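Guaranteed Seats Are Too Much to Promise at 17

Early assurance programs have become a standard offer at health profession schools. A high school senior applies once, gets in as a freshman, and has a place held in the professional program years later. Parents like it. Admissions offices like it even more, as it fills seats well ahead of time.

I advised pre-health students at Sterkow for 36 semesters, and I think these programs lock students in too early.

Start with age. Most applicants are 17. Many have never taken a college chemistry course or spent a full day in a pharmacy or clinic. They know that they are good at science and that the job pays well. That is enough to pick a major. It is a thin basis for a six-year plan with scholarship money attached.

The money matters more than people admit. At Sterkow the award came with a GPA floor and a rule that students who left the track lost the balance. I sat across from sophomores who wanted to switch to nursing or teaching and could not afford to. Some stayed and did fine. Others stayed and were miserable, and their grades showed it by April of the second year.

Defenders say the guarantee lowers stress. It does for the strongest students, who would have been admitted anyway. For a student near the floor, every exam becomes a threat to the whole plan.

There is also the matter of who gets in. A program with 50 places and 1045 applications will lean on test scores and activity lists, and those favor students from large, well-funded high schools. A student from a small rural school who catches up by sophomore year finds that most of the seats are gone.

I would keep the early advising, the shadowing days and the shared housing. Those help. I would move the admission decision to the end of sophomore year and let the scholarship follow the student to any major on campus.
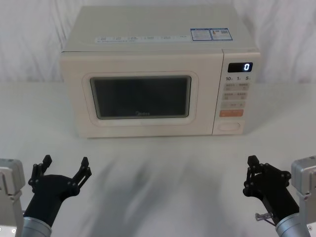 Schools will answer that they would lose good applicants to places that still offer the guarantee. A few would go. I would accept that loss for a class that chose the field after seeing some of it.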